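The second arm is where the budget goes

Small firms shopping for a benchtop robot usually start with the price of one arm. At Grevthorpe, a contract assembler that packs and checks small electronics, the first spreadsheet had a single line for the robot and a single line for "other." By the time the order was signed in October, "other" had grown to 14 rows, and the robot was a pair.

The work that drove the purchase is dull and fiddly: small boxes and housings that have to be picked up, turned and set down again on a flat table.

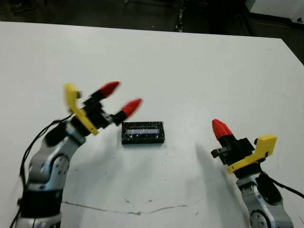
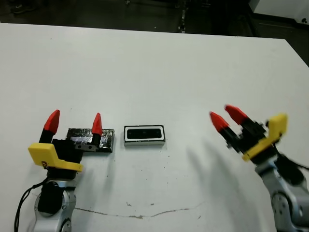
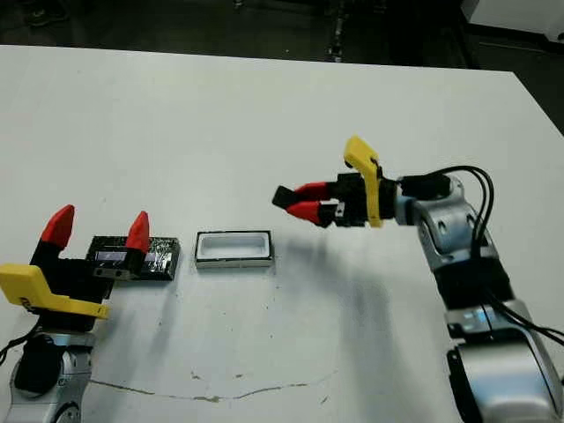

Two arms, red fingertips, one white table.

Vibeke Kjærgaard thinks most buyers should wait before they order the pair. In her view a single arm and a decent clamp will cover the first year at most small shops, and the money saved ought to go into spare fingers and someone's time. She has seen plans where labor for setup was entered as zero, and she says she would send any of those back without reading the rest.

Grevthorpe came close to following that advice. Its first quote, from Girnier, was for one arm on a fixed base with a two-finger gripper. The trouble was in the handling. A part that has to be turned over needs something to hold it while the grip changes, and each new part shape would have called for its own fixture. The company handles 145 different small parts in a normal year. Even if only a fraction of them ever reached the robot, the fixture drawer was going to cost more than the second arm, and it would have to be stored, labeled and kept up to date.

So the plan changed. Brarorora quoted for two matched arms, and Escobedo offered to do the integration at a day rate. Grevthorpe took the arms and bought only part of the integration, enough days to get the cell running and train two people on it.

The rows under "other" are worth a look for anyone writing a similar budget. Fingertips were near the top. They wear, they get swapped when the part changes, and they were ordered in sets for both arms at once. Brackets and cable ties were small sums, but cables themselves were not. An arm that moves all day flexes its wiring all day, and a replacement harness can take weeks to arrive. The company now keeps one on the shelf.

The table got its own row after a long argument. Production wanted a new machined bench. Finance wanted to use what was in the building. Finance won for the trial period, with the bench moved to the following year's plan, to be bought if the cell stays.

Power, floor space and the safety review were booked to the building and not to the project. That made the robot look cheaper than it was, and the plant accountant has since moved them back. Buyers comparing figures between companies should ask where those costs went before they trust the total.

Then there is time. Grevthorpe logged 761 staff hours on the cell between signing and the first report to management, dated 19 February 2018. Roughly half of that went to teaching positions and adjusting grips – work that was meant to be covered by the integrator's days and wasn't. At the company's internal rate the hours came to more than the grippers and the spares together.

The report asked for money to continue and got it, with conditions. Spending on spares is capped for the year. Any new part proposed for the cell has to come with an estimate of setup hours, signed by the person who will do the setup. A third arm, which had appeared in an early draft as an option, was struck out.

Payback is still given as a range in the plan, and a wide one. The low end assumes the part list holds steady. The high end assumes it turns over as it did the year before, and the plant manager has asked that the high end be the figure used when the new bench comes up for approval.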